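Hattar, Live at the Urnham Assembly Rooms

The release of a live recording by Hattar has been expected for a considerable time, and those who have followed the quartet since its first album, Gastia, will receive it with interest. The new set was recorded over two evenings in May and is issued by Jarer, the small label which has handled all of the group's work to date.

The recording runs to 91 minutes and contains eleven pieces, of which 6 have not previously appeared in any form. The capacity of the hall is given in the sleeve notes as 194, and the sound reflects this. Applause is close and brief. The percussion, which was somewhat recessed on Gastia, has been placed further forward, and the bass clarinet has gained a good deal of weight in its lower register.

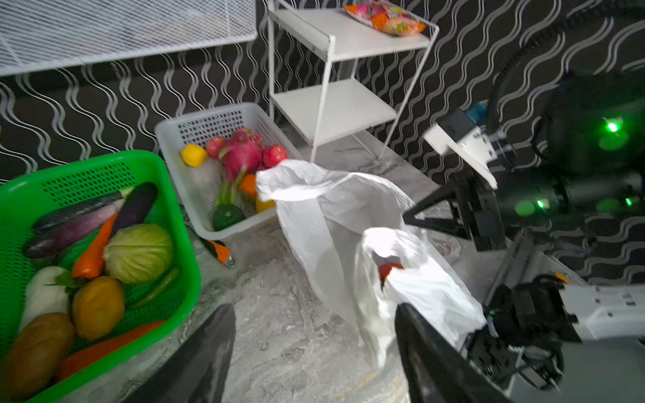 Vegetables in the green basket, fruit in the white one.

The first disc opens with a long improvisation for harmonium and voice. I did not find it wholly successful. Its central section repeats a four-note figure for longer than the material can support, and the entry of the drums, when it comes, is hesitant. The second piece is a marked improvement. Georges Mansour, who is credited with guitar and with all of the arrangements, plays with restraint throughout and takes only one extended solo, near the end of the first disc. 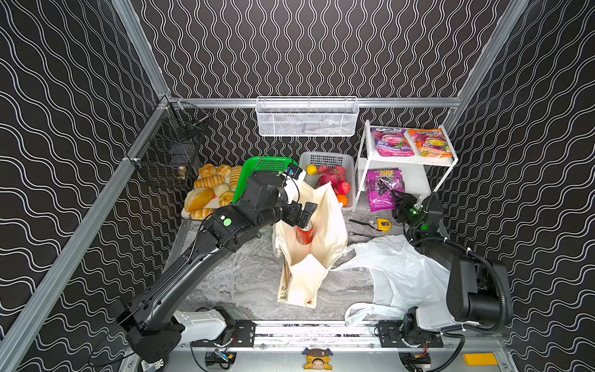 The second disc is the stronger of the two. It includes a revised version of the title piece from Gastia, now taken at a slower tempo and without the string parts. Listeners who are attached to the studio version may regret the change. I have played both several times and prefer the later one, although the final chord is held a little too long for my taste.

Some reservations must be recorded regarding the presentation. The notes are printed in a very small type, two of the track timings are incorrect, and the lyrics have been omitted altogether. The vinyl edition is limited to 1,104 copies and places the side break in the middle of the ninth piece. The compact disc does not suffer from this difficulty and is the edition I would recommend.

A further studio album is said to be in preparation. It will be reviewed on these pages once a copy has been received.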